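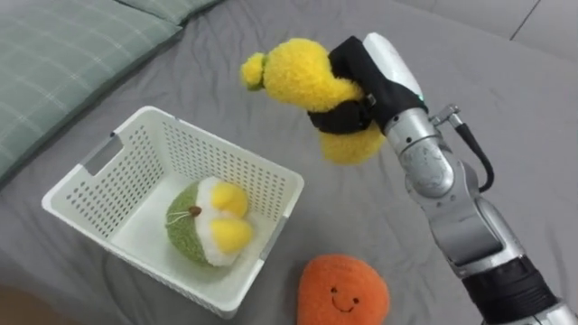
Zenano Help Desk
Ticket subject: Prepaid expense schedule still releasing the old monthly amount after a credit note
Account: Flammont
Module: Prepayments and Accruals
Opened: 28 January 2020
Status: Resolved

What the customer reported

Hello, and thank you in advance for your patience, as this is going to be a long one. I look after the books for Flammont and also for our smaller company, Undby, which sits under the same Zenano login. Undby pays a year of building service up front to a supplier called Innes. We paid in July and set up a prepayment schedule so that 600 went to expense each month. It ran beautifully and I never had to think about it.

Before the holidays Innes agreed that we had been charged too much for the rest of the contract and sent a credit note. I entered it against the original bill, as I always do, and it brought the monthly cost down to 500 from January on. The supplier balance is right and agrees with their statement. But when I ran the January release, Zenano went ahead and posted 600 again. I reversed it, ran it a second time, and got the same thing. I would rather not fix this with a manual journal every month, and I would dearly like to close January this week!

I have looked at the trial balance and it does balance, so I think the problem is only in the schedule. The prepaid account is going to run into a credit balance before the contract ends if it carries on like this.

First reply from support

Thank you for such a clear write-up, it saved us a good deal of back and forth. You are right that the ledger is fine in itself. Each release is a proper entry, debit to expense and credit to prepaid, so the trial balance will agree even when the amount is wrong.

Could you open the schedule, click the History tab, and let us know what you see in the Source column? Please also check which account the credit note was coded to. We don't need bank details or a copy of the bill.

Customer update

The Source column says "Original bill" on every line, and there is no line for the credit note at all. The credit note itself went to Building Service Expense. I suppose I picked that out of habit — it is the account I use for Innes the rest of the time. Oh dear, I think I see where this is going.

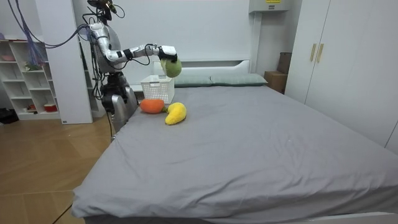
Cause

There were 2 things going on, and they were a little tangled up together.

The credit note was coded straight to expense. All of the credit landed in the month it was dated, and the prepaid balance stayed where it was. The cost to be spread over the remaining months was therefore never reduced.

A schedule built from a bill also keeps the amounts from that bill until somebody recalculates it. Entering a credit note later doesn't change the lines that are already there, even when it is coded to the prepaid account.

Steps we asked the customer to follow

1. Make sure the January release is reversed and that the schedule shows it as unposted.
2. Open the credit note, choose Edit Coding, and change the account from Building Service Expense to Prepaid Expenses. If the month is locked, leave the credit note alone and post a reclassification journal dated in the open month.
3. Go to the schedule, choose Link Document, and pick the credit note from the list.
4. Press Recalculate and select "Remaining periods only." Please be careful with this one — the other option rewrites the months you have already closed.
5. Look over the preview, then save and run the January release.

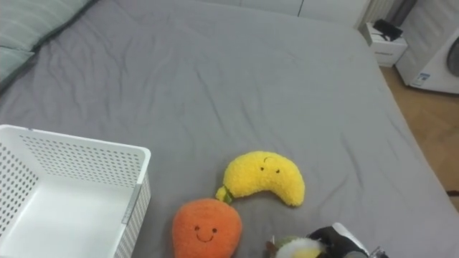
Result

The customer wrote back the same afternoon. December was already locked, so they used the reclassification journal and linked that to the schedule, which works just as well. The preview showed 500 for January and for each month after it, and the prepaid account comes down to zero in the last month of the contract. The release posted at the new amount on the first try.

Follow-up question from the customer

This is lovely, thank you so much. One last thing while I have you: do I need to do anything for Flammont? It has its own schedule for Innes, but there was no credit note on that one.

Support reply

Nothing to do there at all. Schedules are kept separately for each company, and a recalculation in Undby has no effect on Flammont. If Innes ever sends a credit note for that contract too, code it to Prepaid Expenses from the start and then go through steps 3 to 5. We'll close the ticket now, but a reply to this thread will open it again if anything looks odd when you run February.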